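Tritemlow 4 review: a colour picker that has opinions

Posted 31 August 2024 by Geetha Mathew

I have paid for three CSS colour tools in my life and regretted two of them, so I came to Tritemlow 4 with my wallet held at arm's length. It's a browser add-on from Barnosstead, the people behind the Datine font inspector, and it does one job. You point it at a page, it pulls out every colour in the stylesheets and tells you which ones you could live without.

I tried it first on a client site I've looked after since it was a few pages and a contact form. It found 85 colours. Seventeen of them were grey. I would have sworn in court to four.

Each colour gets a row with its hex value, the selectors that use it and a little bar showing how often it turns up. Click a row and the matching elements on the page get a dotted outline. Merging two near-identical shades is a matter of dragging one on to the other, after which you get a patch file to apply yourself. It won't touch your source, and given what I've seen "helpful" add-ons do to a minified stylesheet, I'm all for that.
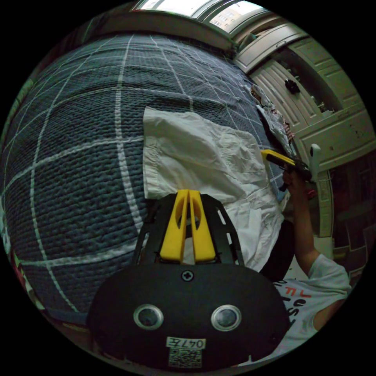

Yellow on black, with a QR code sticker underneath.

The contrast checker is the best bit. It reads the computed styles, so it copes with text sitting on a semi-transparent panel, where Datine's own checker shrugs and reports a pass. Failures go in a list you can sort by page depth or by how badly you should feel.

Custom properties are where it wobbles. If you define a variable at the root and then override it in a media query, Tritemlow lists both values but only outlines elements for the first. Gradients are worse. A two-stop gradient shows up as two unrelated colours, and it will cheerfully suggest merging them.

Then there's the export. You can have JSON, plain CSS or something called Escobar format, which the manual describes as "familiar". Not to me. I opened one in a text editor and closed it again.

Large sites make it sulk. A scan of my client's whole shop took around 20 minutes, during which the tab was good for nothing except looking at the progress bar. Single pages are quick enough.

Would I buy it again? Yes, grudgingly. The client's site is down to five greys, and I'm fighting for the fifth. Wait for the next update in November if you live by gradients.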